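**Bustamante Street rental, move-in safety check — 27 June 2023**

Hello and welcome! I've walked the whole place with my coffee in hand, and my comments are below. They run a bit long, I'm afraid, but I'd sooner you had too much than too little.

- [x] Smoke alarms, hall and both bedrooms. All three sounded on the test button. The hall one is very loud, so warn the dog.
- [x] Carbon monoxide alarm. Fresh battery in April.
- [ ] Back steps. The second tread gives a little under my weight, and I'm not a big person. Please use the side door until it's fixed.
- [x] Water heater. Set a touch high when I got there, now turned down, and you'll still have plenty for a good long bath.

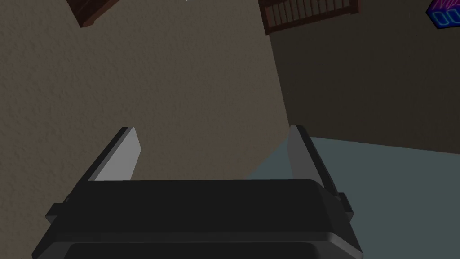
- [x] Kitchen outlets. Both by the sink trip and reset the way they should. The one behind the fridge I couldn't reach without moving it, and my back said no — I'll bring a helper next time.
- [ ] Fire extinguisher. The needle is just under the green. A new Skuklow one is on order and will hang by the pantry door.
- [x] Window locks. Stiff in the front room but they do catch. Lift the sash a hair before you turn them.
- [ ] Dryer vent. Lint packed in at the outside flap. I cleared what I could by hand, and Prultumon will do the rest of the pipe for $111, which is on me.

Open items: back steps, extinguisher, dryer vent, outlet behind the fridge.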